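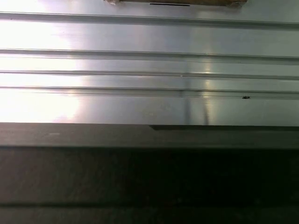

How does a robot learn to push a part into a computer?

It is shown the job many times by a person, and a program works out which movements usually follow which views and which pushes. After that the robot tries the job without help, and the tries are scored.

The method is called learning from demonstration. A demonstration is one complete showing of a task, from the first movement to the last. This page explains how the method was used in a study called Ukora, carried out at the Trelden workshop in Vadthorpe by Leanne Dawber and Florencio Paredes.

The task

A desktop computer keeps the things it is working on in memory. The memory sits on a thin board called a module, and one long side of the module has a row of gold contacts. The contacts must go down into a slot on the motherboard, the large board that joins the parts of the computer together. When the module is in, a latch at the end of the slot holds it.

People find this fairly easy after a few goes. It is hard for a robot for two reasons. The slot is narrow, so a small mistake in position means the module lands on the rim. It also needs a firm push, and a firm push in the wrong place can bend or crack something. A robot that only follows a fixed list of positions will fail if the computer has been put down slightly crooked.

Collecting the demonstrations

A person moves the robot arm from a distance by moving a hand control. The arm copies the hand. While this goes on, a computer saves what the cameras see, where every joint of the arm is, and how far open the gripper is. It saves all of this many times each second, so that every view is stored with the movement that went with it.

The Ukora team saved 900 demonstrations. Most were made by Liam Holroyd and Glenys Stockdale, who took turns so that the program would not learn only one person's habits. Before each one, the computer was turned or shifted a little on the table. The module's starting place was changed as well, and
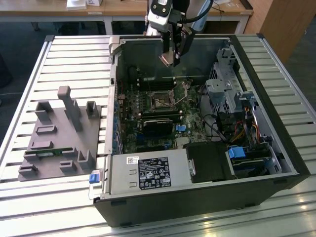 the lamp was sometimes moved, as shadows can make the same part look different. These changes are called variation. Without variation the program may learn something useless, such as "move to this exact spot", which works until the spot changes.

Not every demonstration was kept. If the module was dropped, or the person stopped halfway, the record was marked as failed and put in a separate folder. Failed records were used later for checking, and were left out of the training.

Two kinds of view

A camera that stays still beside the table can see the whole job. It shows where the arm is and where the computer is, but the slots look small, and the arm may get in the way. A camera on the wrist of the robot travels with it. It sees small parts well when the gripper comes near, but it cannot see much else, and shiny metal can fill the view with glare. The program was given both.

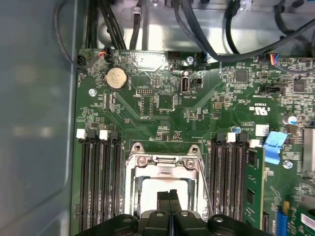 Finding the right slot is a separate step from pushing the module in. The program compares what it sees with what it saw in the demonstrations, and it has to cope with slots that look very much alike. In the wrist view, the memory slots stand on both sides of an empty processor socket. One green module is already upright in a slot on the right, and the slots on the left are empty. The program has to tell a full slot from an empty one before it moves. It does not read words such as INT_USB, which is printed on the board in small white letters, but it can use any shape or mark that stays in the same place compared with the slots.

Testing

A test has to be fair. The team used 200 tries, with the computer in positions that had not been used in training. A try counted as a success if the module was fully in and the latch had closed. Clifford Friesen scored the tries and had not taken part in the training, so he had no reason to be kind to the robot.

The robot failed in 39 of the tries. In most of these the module touched the rim of the slot and the gripper kept pushing until the safety stop switched the arm off. In the others it chose the wrong slot.

The team then trained the program again without the wrist camera. It failed far more often, nearly always in the last 2 centimetres of the movement. From this they concluded that the close view matters most at the end of the job - before that, the fixed camera is enough.

What the result does not show

Only one type of computer case was used. The study does not show that the robot could do the same job in a different case, or with a different gripper. A second study, using a set of cases named Gallardo, is planned for December.

Words used on this page

Demonstration: one full showing of a task, saved by the computer.
Gripper: the part at the end of a robot arm that holds things.
Module: a small board that plugs into a larger one.
Variation: changes made on purpose between one demonstration and the next.

Page last changed May 10, 2018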